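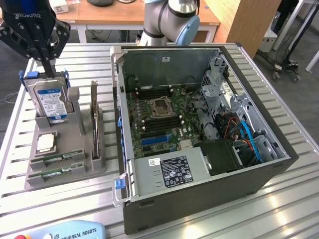
Section 4 covers setting up an email nurture sequence in Burkier for contacts who have downloaded something from your site but have not yet talked to sales. Before you start, have your content sorted by stage, one place for each piece. If two pieces would go in the same place, pick one and keep the other for a later sequence. You also need editor rights on the account and at least one published landing page.

4.1 Create the contact list

1. Open Contacts and select New List.
2. Choose Active. A fixed list will not pick up people who fill in the form later.
3. Add the rule "Form submitted" and select your landing page form.
4. Add a second rule to leave out anyone marked Customer or Open Deal.
5. Name the list and save it. The name is visible to everyone on the account.

Note: A new list can take up to 13 minutes to fill. Do not edit the rules while the progress bar is showing.

4.2 Build the sequence

1. Go to Sequences and select Start Blank. The Nevalholm template also works, but it comes with nine emails and you will need to delete the ones you have no content for.
2. Add your first email. Set the delay to one day after the form is submitted.
3. Add the next emails with a gap of at least four days between them.
4. In each email, fill in the subject line, the preview text and one link. Keep the body under 600 words.
5. Under Exit Rules, check "Replied" and "Booked a meeting."
6. Set the sending window. The default is 9 a.m. to 4 p.m. in the contact's time zone. If the time zone is blank, Burkier uses the one on your account.

Caution: Exit rules are off by default. Without them, a contact who has already booked a call will keep getting emails asking them to book a call.

4.3 Connect the scoring

Skip this part if you do not use the Lombardi scoring add-on.

1. Open Settings, then Scoring, and turn on Sequence Events.
2. Give points for clicks and replies. Leave opens at zero – many mail programs load images on their own and report an open no one made.
3. Set the handoff score. We suggest 38 for a first sequence. You can change it later without resetting existing scores.

4.4 Test and turn on

1. Select Send Test and enter your own address.
2. Click every link in every test email, including the unsubscribe link.
3. Check the first name field using a contact with no first name on file. The email should show your fallback text.
4. Return to the sequence and select Turn On.

Note: Contacts already on the list are not enrolled unless you check "Include existing contacts" – this cannot be undone once emails have gone out.

For sending limits and domain setup, see Section 5. If you are moving a sequence over from Erik, export it first and follow the import steps in Section 7.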